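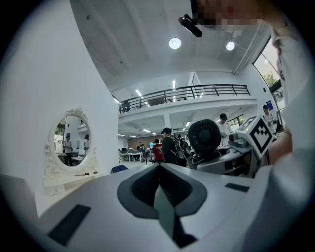 Main floor, grippers out, vanity mirror over on the left.

October notebook, Flerneo student team, afternoon session

Long one today, so I'm writing it up before I forget which problem was which. We're still on the drawer task for the Zetadia entry: two hands, open the drawer, get the item out, set it on the desktop, close the drawer. It sounds like a warm-up and it has eaten most of our month.

Where we are with the numbers: 700 clean drawer runs in the set as of this morning. The plan on the whiteboard says 3,000 before we train the version we submit. I did the math on the bus and got depressed, so I'm not doing it again. The time limit per run in the rules is 90 seconds and people almost never get near it, the policy does though. It hovers. It goes up to the drawer lip, thinks about its life, backs off, comes in again. I watched it do that for most of lunch yesterday, with a sandwich, yelling at it.

My theory is that we taught it to hover! When I went back through the early runs, everybody (me included, me especially) slows way down right before contact, lining the fingers up by eye. So the model has seen a ton of slow wandering near the drawer and figures that's part of the job. Rule starting today: if you need to pause, pause with your hands back at the start position, throw the run out, and begin again. No fiddling at the lip.

Second rule, both grippers go in the drawer together. We had a mix. Some of us hold the drawer with the left and reach with the right, and some of us go in with both once it's open. Either is fine for a human and a mess for training. We voted and both-in won, mainly on the grounds that the long black thing slides away from you if you only pinch it from one side. 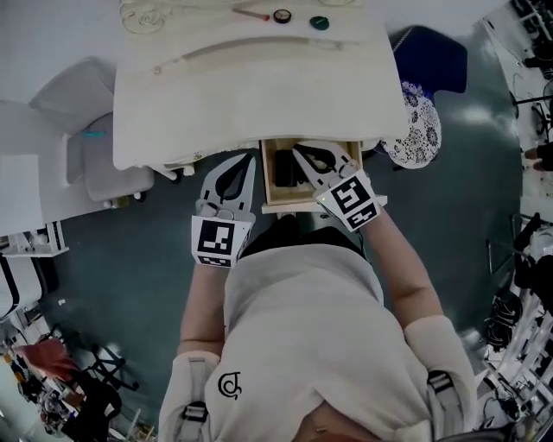 Hiba Matar: I still think we're giving up something here. If both hands go in, neither one is holding the drawer, and the first time it rolls shut on the real arms we lose the run. Can we at least keep the old one-hand-holds runs in a separate folder and train a second version on them? I'll do the sorting.

Fair, and yes, please do the sorting. I made a folder called hold_one and moved the runs I was sure of. The rest need someone to watch them at double speed with a coffee.

Tracking. We lost the right hand on 13 runs, all in the same block, and they all look the same in the log: pose is smooth, then it jumps sideways by a hand's width, then it comes back like nothing happened. I blamed the lights first, then the glossy floor, then Olanrewaju. He took it well and went and checked his wrist angle, and he does roll the gripper outward as he reaches down, which turns the marker face away right when we need it. We tried it with the wrist kept flatter and got a block with no jumps in it. One block doesn't prove much. I want to see it hold up with somebody else's arms, somebody shorter.

Also the vanity. I'd love to have a vanity task in the set for variety, but I don't know yet what the mirror does to tracking. A marker seen twice could be trouble, or the software might throw the second one out on its own. Test it on purpose with a short batch and keep those runs away from the good ones until we know. 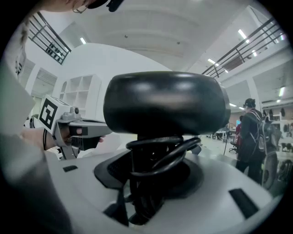 Marker cube on the hand-held gripper, beside the base with the coiled cables.

Naming, again, sorry. Half of today's files say orneo and half say Orneo, and the script treats them as two projects. I fixed today's by hand. Lower case from now on, everybody, and put your initials at the end so I know who to bother.

Olanrewaju Oyewole is writing the methods page for the Cormier class report and wants a paragraph from each of us. Mine will be about the hovering. I have a draft that's mostly complaining, and I'll clean it up.

For next session:
Re-watch the early runs, toss the ones with fiddling at the lip
Hiba's one-hand-holds folder
Wrist angle check with a different operator
Mirror batch, short, kept separate
Charge the grippers BEFORE we start, we lost a good chunk of time to that
Ask if we can have the floor until six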